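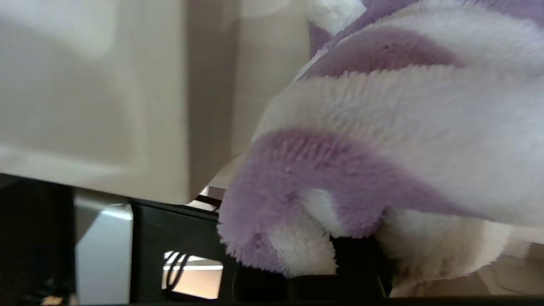 Hi all, and thanks for the pumpkin bread thread, I've been reading it with a cup of tea and getting hungrier by the minute! I made the Surkel loaf again last night (the one with the sour cream in it) and I think I finally have the middle cooked through. My swirl is still a mess, though. I want broad stripes when I slice it, as broad as the purple and white ones on that fluffy plush fabric, and what I get is one big smear of cinnamon on the bottom. Do you all chill the filling first?

Somebody wrote on November 2020's first digest:

> I bake mine in the long Drusero pan and it always
> sinks. Oven is at 350 and I don't open the door.
> Should I cut the baking soda? I use 2 teaspoons
> for one loaf.

Yes, cut it! Two teaspoons is a lot for one loaf. I use one, level, and I stopped getting that soapy taste too. Also check whether your pumpkin is watery. I let mine drain in a sieve while I butter the pan, and if it's the homemade kind I squeeze it in a dish towel as well.

Oh, and whoever asked about nuts: I fold in 200 grams of chopped pecans, toasted 7 minutes, and save a handful for the top. Walnuts are fine, my family just picks them out.

Off to find more cinnamon,
your list neighbor in Pleltiveck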